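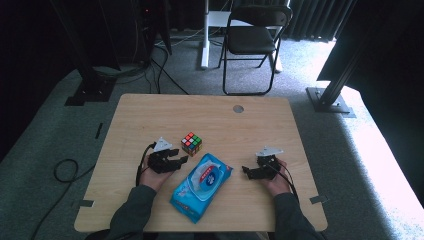
How can students with no programming background contribute to a course on robot manipulation in the first weeks?

They can record demonstrations by hand, because this work needs patience and a clear protocol, and the programming can come later when the group already knows its own data.

3.2 Recording sessions in the Grovumel course

The Grovumel course is an elective at the Stunton campus and is open to second-year students of all departments. In the term we report, 10 students took part, divided into teams of 2. Each team had to choose a manipulation task, write a protocol of one page, and record demonstrations with the hand-held grippers. Only after this did the teams begin to train a model. We chose this order after the earlier term, in which the students began with software and many of them saw a gripper for the first time in week seven.

The work position is presented in Figure 2. One student holds a gripper in each hand and works at the table, with the objects on the table between the two hands. In the task family "table items" the teams used things that are easy to buy again, such as a package of wet wipes or a Rubik's cube. We asked for at least one soft object and one rigid object in each protocol. A soft package changes its form when it is pressed, and the students should meet this difficulty early.

Figure 2. A student with two hand-held grippers at the work table, with a blue package of wet wipes and a Rubik's cube.

The teams alternated between two roles. The operator made the movements and the recorder kept the log, in which every attempt received a short note. After each block the roles were changed. At first we let the operator keep the log also, but the notes were then written from memory at the end of the hour and were of little use. Anas Hijazi, who supervised the laboratory hours, therefore introduced the rule that an attempt without a note is not counted. The students complained about this rule in the first two weeks and later mostly defended it.

The first full session took place on Saturday, March 10, 2018. It gave 89 attempts over all teams, and 7 of them were removed after review. In most of the removed attempts the operator had started to move before the recorder gave the sign. One attempt was removed by the team itself, without our request, and the reason in their log is "we did it differently than we wrote". We consider this a good result for teaching, although it made the data set smaller.

The protocols were less exact than we expected. Typical sentences were "take the package on the side" or "turn the cube a little". When another team tried to follow such a sentence, the movement was different. For this reason Dulce Cervantes added an exchange exercise: each team performs the protocol of another team and may not speak with the authors. The authors watch and write down where the movement departs from their intention. After the exercise all teams rewrote their page, and most of the new versions name the starting place of each object and the hand which moves first.

Fatigue of the arms was a practical problem which we had not planned for. Several students reported that holding both grippers became uncomfortable before the end of the block. We made the blocks shorter and put the reading of the logs between them. We did not measure fatigue, and we cannot say if the quality of the movements changed with it. This question remains for the next term, together with the seating of the operator, which was left to each team.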